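**Rirnlow, July 13, 2025**

# Kitchen robots get an open day, but the hard questions wait

Usari opened its workshop in Rirnlow to the public at the weekend, and 152 people put their names down to see how the firm plans to get robots doing the jobs most of us do without thinking. The invitation promised "the kitchen of tomorrow". What visitors got was a good deal of talking, a decent cup of tea and a long look at some wooden spoons.

The firm has been in the old Drekis building since March. Its plan is to collect a very large number of short recordings of people doing small tasks with hand-held grippers, then use them to train a robot arm called Ene. The arm itself stood in a side room behind a rope. It waved twice in the hour I was there, and a member of staff confirmed that the wave was a set routine.

Most of the afternoon was given over to the recording work, where staff hold the grippers themselves and go through one job after another at a white table. Picking up a spoon is treated as a job in its own right. So is passing it across, and so is putting it down again. 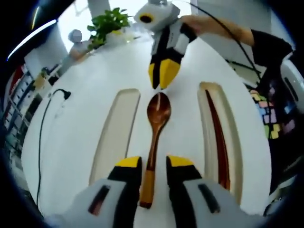
Visitors were invited to have a go, and there was a queue for most of the day. I found the gripper heavier than it looks and dropped my spoon on the first try, to the delight of a small boy behind me. He managed it straight away.

A talk followed, with slides. Usari says it has over 1099 recordings of spoons alone and that Ene now picks one up correctly in 36 tries out of 100 when the spoon is placed somewhere new. To be fair to the firm, that figure was up on the screen in large type and no effort was made to hide it. It is still a poor score for a machine described in the leaflet as "nearly ready for the home".

Asked what happens in the other tries, the speaker said that results varied. Asked when somebody might be able to buy one, and for how much, he said it was too early to talk about prices. A woman near the front wanted to know whether it could wash up. It can't, and there are no plans yet to put it near water.

There was also the matter of jobs. The leaflet says the project will bring "skilled local work" to Rirnlow, but the posts on the noticeboard by the door were all short contracts for people to do the recordings — paid by the hour, with no word on what comes after. Staff I spoke to seemed happy enough and said the work was easier on the feet than a shop.

Usari plans a second open day once Ene can be shown picking things up in front of an audience. No date has been set. Anyone wanting to be told can leave an email address at the front desk, which is open on weekday mornings.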